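How Does a Robot Know What to Grab?
A Perkora page for curious people, ages 8 and up

Suppose someone asks you to get the stapler out of a messy bin. You look, you reach, you grab it. The whole job takes less thought than choosing a sock.

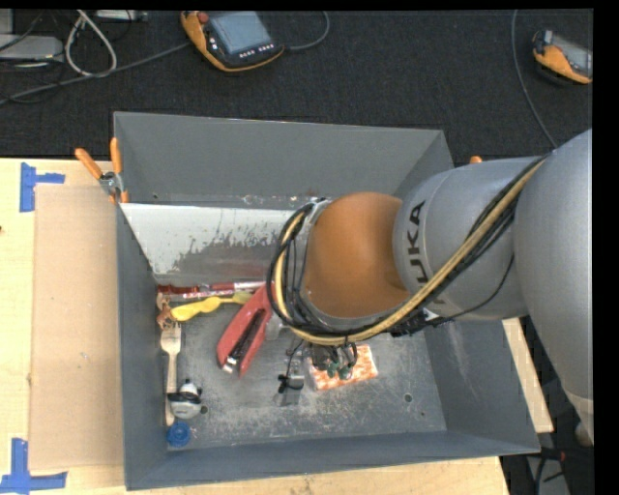

A robot arm finds this much harder. The arm is strong and can stop in exactly the same spot over and over, but it has no idea what a stapler is. It has no ideas at all. Every bit of the thinking is done by software, a long list of instructions running on a computer.

We'll call our program Kundix. Kundix has 3 big jobs, and it has to do them in order.

Job one: seeing
A camera sends Kundix a picture. To you, a picture is full of things. To a computer, it is a giant grid of numbers, one batch for every tiny dot of color. Kundix has to work out which dots belong together. Red dots here, red dots there: one red thing or two? You and I settle this without noticing. Kundix has practiced on 517 pictures of cluttered bins and still sometimes believes a scratch is a pencil.

Programmers call this part perception. It's a fancy word for looking and then making a good guess.

Job two: planning
Now Kundix knows where the stapler probably is. How should the arm get there? It can't just dive in. The bin has walls, and robots are very bad at saying sorry to walls.

So Kundix imagines different paths. In one test it tried 108 of them before the arm moved at all. Paths that bumped into something were thrown out. Paths that twisted the arm like a pretzel were thrown out too. From what was left, it picked a short, smooth one. It also chose an angle for the gripper, which is the robot's hand. This time the answer was a tilt of 45 degrees.

Job three: moving
This part is called control. An arm has several joints, a bit like your shoulder, elbow and wrist, and each has its own motor. Kundix tells every motor how far to turn and how fast. Then it checks, many times a second, whether the motors did as they were told. If one is a tiny bit behind, Kundix gives it a nudge. Your parents may use a similar method on school mornings.

What if it misses?
Then it takes another picture and starts over. A robot doesn't sulk, which gives it an advantage over most of us.

Try it yourself
Put a few small, safe things in a shoebox. Close your eyes and have a friend steer your hand using only words like "left," "down" and "stop." Your friend is the software. Try not to yell at the software.

New word: gripper, the part of a robot that holds things.
Next page: Why Robots Drop Grapes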